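Textiles and Reuse | Features

A Second Life for Household Cloth

When the Munwood textile exchange opened its doors in November, it expected to receive 200 bags in its first season. It received 2,000. The increase has obliged the organisation to reconsider how donated clothing and linen are received, sorted and passed on to households across the district.

Much of what arrives has little value on the resale market. Worn sheets, single pillowcases and faded towels are seldom wanted by shops, yet they remain useful. Under the present arrangements, cotton pieces are set aside for the Nuchit workshop, where they are cut into cleaning cloths and supplied to schools and care homes at cost.

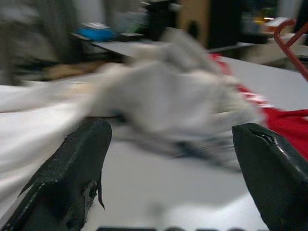 White and light grey cloth, crumpled.

Solène Cordier, who directs the exchange, believes that the public has been given too little guidance. "People ask whether a torn shirt is welcome," she said. "It is, provided that it is clean. We would sooner have it than see it put in the bin."

A leaflet setting out the rules was sent to 600 homes in the Masen quarter. Residents are asked to wash all items, to close zips and buttons, and to tie shoes together in pairs. Duvets and carpets cannot be accepted. Bags may be left at any of the 31 collection points during normal opening hours.

Denim is treated separately. It is heavy, slow to wear out and readily mended, and demand for it has remained steady throughout the year. Pairs in fair condition are priced for sale, while those beyond repair supply patches for the evening sewing classes. 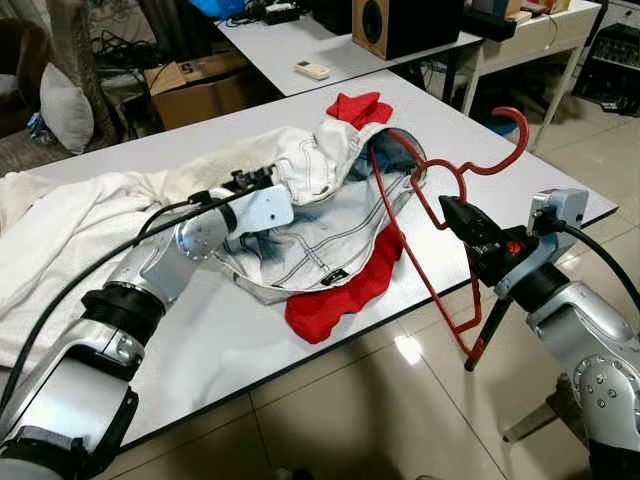 Plans for the Coming Year

The exchange intends to open a second sorting room in the former Ivedari dye works, subject to the agreement of the district council. The building has a loading bay and level access from the street, both of which the present premises lack. Sewing classes would move to the upper floor, and places would continue to be offered free of charge to residents on low incomes.

Applications for the autumn classes will be accepted at the Munwood office.

Contact the editorial office | © Munwood Review. All rights reserved. | Back to top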